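4. Small things: socks, cloths and the odds and ends of the wash

4.1 Why the small items deserve their own section

When we began reading the Skurkine diaries we expected sheets to take up most of our time. Sheets are large, they need space, and the older writing on domestic drying is full of them. But the diarists had other ideas. Page after page, the entries that ran longest and carried the most feeling were about socks, face cloths, handkerchiefs, baby things and dish towels. A double sheet usually got a single line ("sheets out by nine, in by four"). A batch of socks could fill half a page, with an account of where they went, in what order, who had moved them, and what the writer thought of the person who moved them. We found this delightful, and we have come to think it is one of the richest seams in the whole collection.

The collection holds 285 diaries from three settlements: Flarkness on the coast, Brunton in the valley, and Burnach on the high ground above it. Each household kept its diary for 10 weeks beginning in January, when outdoor drying is least dependable and people are pushed back on whatever they can rig up indoors. We coded entries by item, by drying place and by the words used for both. The coding of items was easy. The coding of places was harder than we had planned for, and most of this section is about why.

4.2 Naming the thing that hangs

The first surprise was vocabulary. There is no agreed word in any of the three settlements for a hanging frame with clips. In the diaries it is an airer, a dangler, a spider, a sock ring, a peg wheel, an octopus, a carousel, or simply "the clips." Flarkness writers lean toward "spider." In Brunton "the clips" is the usual form, and it stretches to cover the whole object as well as its parts, so that a sentence such as "put the clips on the clips" makes perfect sense to the writer and cost one of our coders an afternoon. Burnach has the widest spread of terms and the least agreement within households. In several Burnach homes two adults used different words for the same object for the full length of the diary, each apparently quite content.

Figure 1. Rail of a white plastic hanging dryer, with teal clips hooked through the holes.
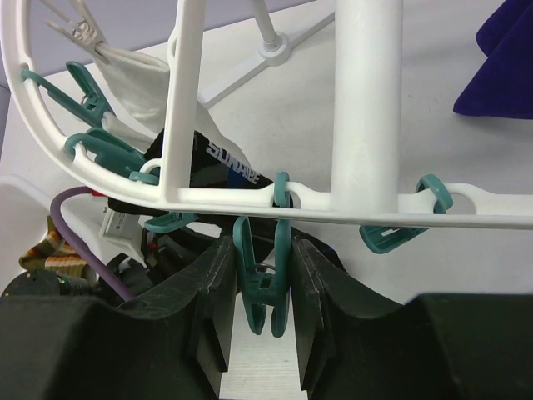

The spread of names is interesting because the older objects in the same homes have very stable ones. A clothesline is a line everywhere. The folding wooden frame that stands by a stove is a horse in all three places, and the slatted rack on pulleys is a pulley. Those objects came into use at a time when neighbors washed on the same day and talked while they did it, and the words had plenty of chances to be passed across a yard. The clip hanger arrived later and lives a more private life. It hangs over a bath or from a curtain pole, and a visitor may never see it. We suspect that a household object kept out of sight has to be named from scratch in each home, and we would love to see this tested on other things: the brush for bottles, say, or the tool for clearing a drain.

There is one partial exception. In Flarkness, "spider" appears in homes with no family ties to each other and at opposite ends of the village. We traced this as far as we could. The older drying frame used for fishing line was also called a spider there, and the term appears in a harbor inventory of 1821 with a short note on its repair. The jump from line to laundry is an easy one to imagine. We cannot show that it happened, but the overlap is lovely, and it is the only case we have of a local trade word finding a second life in the wash.

4.3 Order of hanging

Diarists had strong views on the order in which small items should go up. We had not asked about order at all. The instructions in the front of the diary said only to note what was dried and where, and the writers volunteered the rest.

Three habits came through clearly. The first is pairing: socks are matched while wet and hung side by side, so that taking them down and putting them away become one job. The second is what Brunton writers call "heavy to the middle," with thick items near the center of the hanger and thin ones toward the outside. The third is a plain refusal to sort, stated with some pride. Writers in this last group hang whatever comes to hand and do their matching at the end, often in front of the television, and several described this as the only part of the wash they enjoy.

What moves a household from one habit to another? Family size matters less than we guessed. Large households are found in all three groups. A better guide is the person who takes the wash down. Where the same person hangs and gathers, pairing is common. Where the jobs are split, pairing tends to fade within the first few weeks, and the diaries let us watch it fade almost day by day. The hanger stops bothering because the gatherer pulls everything off in one armful anyway. It is a tiny piece of household bargaining, carried out without a word being spoken, and it was a real thrill to see it in the record.

We followed this up with interviews in 15 homes, choosing those where the habit had changed during the diary period. The interviews were held at the kitchen table where possible, with the diary open between us. People remembered the change less well than they had written it. Two had no memory of ever pairing their socks and were amused to find their own handwriting saying otherwise.

Figure 2. Laundry basket holding two olive-green socks, and an oval hanging dryer with radial spokes.

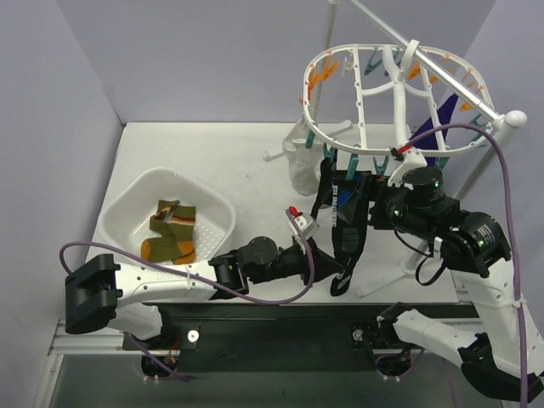 One interviewee in Burnach objected that we had the whole question upside down, and that hanging order had nothing to do with getting things put away. In her view it was about heat. The warmest spot in her house was a patch of air beside the chimney breast, no wider than a chair, and whatever was wanted first went there. School socks came before work socks, and work socks before everything else. She added that anyone looking at her hanger would think it was chaos, and that they were welcome to think so.

We went back to the diaries with this in mind, and she was right about more homes than her own. Once we recoded the Burnach entries by the time each item was next needed, a good part of what we had filed under "no order" turned out to have one. The order simply could not be read from the items themselves. A gray sock and a gray sock look much the same to a coder, but one of them has to be on a foot by seven in the morning. This sort of urgent drying is far less common in Flarkness, where homes are smaller and warmth is spread more evenly, and where the common complaint is damp air from the sea.

4.4 Cloths and the problem of the pile

Flat cloths raise a different issue. Socks are always hung, or at least draped. Face cloths, dish towels and cleaning rags pass through a stage that we came to call the pile: a period spent bunched up on a worktop, a chair or the top of the machine, before anyone decides what to do with them. In the coding scheme we had no slot for this. A cloth was either drying somewhere or it was put away, and for the first weeks of coding our team dutifully marked piled cloths as "missing."

That was a mistake, and a useful one. The pile is a place. Diarists refer to it with a definite article, they know what is in it, and they get cross when it is disturbed. Brunton writers in particular treat it as a kind of waiting room. Clean cloths that are still a little damp sit there until a space opens on the horse, and some are picked straight out of it and used without ever being hung. A dish towel may go from machine to pile to hand to machine for weeks on end and never once be flat.

We added the pile as a drying place in the second round of coding and ran the full set again. The effect on the results for cloths was large enough to change the shape of this section, and for socks it was close to nothing. We take this as good evidence that cloths and socks should be handled as separate classes in future work, even though nearly every published survey of home laundry lumps them together as "smalls."

There is also a pleasing link between the pile and folding. Writers who keep a pile fold less, as one would expect, but they write about folding more. They mean to do it. The intention is recorded again and again, often at the end of the day ("cloths tomorrow"), and it seems to belong to the pile as much as the cloths do. In Flarkness we found households where such notes appear every evening for a full week. We considered leaving these lines out of the transcript as filler and are very glad that we kept them.

Figure 3. White cloth, crumpled.
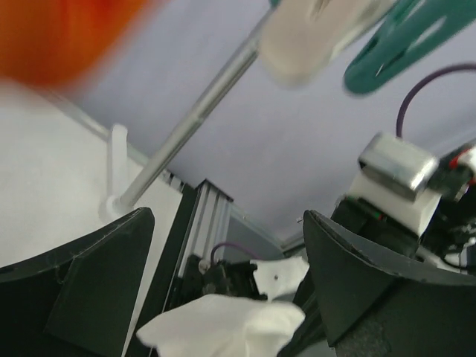

4.5 Limits of the diary evidence

A diary records what its writer thinks is worth recording, and small items are easy to forget. We are sure that many socks were dried without being mentioned. Entries also grow shorter as the weeks go by, and this affects the places unevenly: Burnach writers kept up their detail to the end, while Brunton entries thin out soon after the midpoint. Comparisons between the two should therefore lean on the early weeks.

The season matters as well. A winter start gave us the indoor arrangements we were after, but it tells us very little about what happens to the clip hanger when the weather turns. A few late entries have it moving outside and hooked on the line, clips and all. Whether it keeps its indoor name out there is something we would very much like to know, and a summer set of diaries from Flarkness would be the best place to start looking.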